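24th February. Counter cell, cutting board handling. Notes for me and whoever has the next shift.

Went through the Wurosach handling guideline again before starting, all 21 clauses. Clause 5 says the work area is to be "free of items not relevant to the task." Fine in a test hall. I would like to meet the person who wrote it and ask what is relevant in a kitchen.

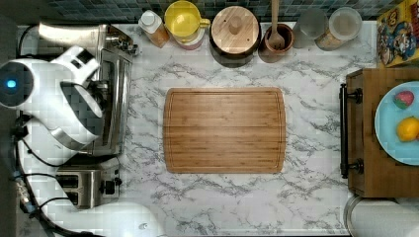
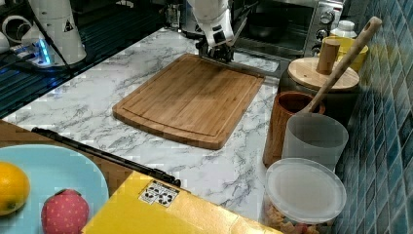
Board from three viewpoints in all, this one being the third:
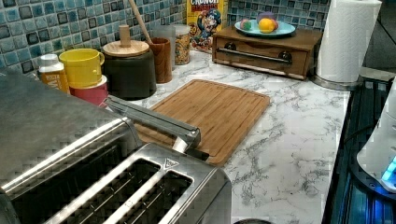 My objection is that the clause gets signed off by whoever is nearest, and the signature is all the audit looks at. Nii Amoah says Erkura reads it as "nothing inside the swept volume except the workpiece." By that reading we fail every time, toaster included. Tomar reads it as "nothing that could hurt someone," and by that reading we pass every time. A rule that gives both answers for the same counter is a wish with a number on it.

What I will sign for until someone rewrites it:

Glass jars stay at the back, against the tile. If one has to come forward, stop the arms first.
Cables checked by hand at the base, both arms. Looking at them from the doorway doesn't count.
Blue light on the base is not proof that anything is safe. I have heard it quoted as such twice now. Read the status on the pendant.
No reaching in to straighten the board between runs. Stop, straighten, restart, write it down.

The log has 1,488 entries since July and I can't find one that records a hand going in. I don't believe it for a second — people fix a crooked board without thinking, me included.

Also not convinced by the Skalalum proposal to drop the speed limit after 3,000 clean cycles. Clean according to whom? If nobody logs the small stuff the count means very little.

To do: ask Nii for the Erkura wording in writing. Print clause 5 with our own reading under it and tape it by the stop button. Find the other pendant key.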